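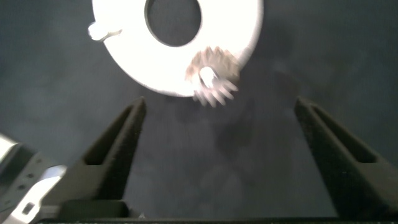
Flood Warnings on Collel Creek: What I Found Out Over One Summer
Final project report, Intro to Natural Hazards
2020-09-15

I picked floods for my project mostly because I grew up two streets from Collel Creek, and every kid in my neighborhood has a story about the water coming up (mine involves a canoe and a mailbox). So when we were told to choose a hazard close to home, I didn't have to think very hard!

My question was pretty simple. When the creek rises, how much time do people downstream in Sinaga get before it reaches the first houses, and do they use it?

Getting the data

The county posts readings from the gauge at the Kasitano bridge, and I downloaded everything I could for June, when we had two floods. I wanted more years, but the older files are scanned paper and half of them are sideways, so I gave up on that after one very long evening. I also walked the creek from the bridge down to the first row of houses with a notebook and a tape measure, which took all morning because the path is washed out behind the ball field and I had to go back up to the road.

What the gauge shows

In the first flood, it took 90 minutes from the moment the bridge gauge passed its warning mark until the water was in the lowest yards. That sounds like plenty, and I was kind of relieved when I worked it out. The second one was a lot quicker. The ground was still soaked from the week before, so the rain ran straight off the fields, and the side ditch at Flutero Road filled up and dumped into the creek below the gauge. The gauge can't see that water at all. I think this is the biggest problem I found, and it's not in the county's flood plan anywhere.

What people did

I put 1000 flyers in mailboxes with a link to a short survey. I was hoping for a mountain of answers and got a small hill, but they were good ones. A lot of people said they got the text alert and then looked out the window to decide. Some only moved their cars. Several older folks said they don't get texts and would like a siren back, or a phone call.

What I'd do differently

I would put my own cheap water level logger in the ditch at Flutero Road before the rainy part of the year starts. I'd also knock on doors instead of leaving flyers, even though I hate knocking on doors. And I would ask about basements, which I completely forgot, and which three people wrote about in the comments box anyway.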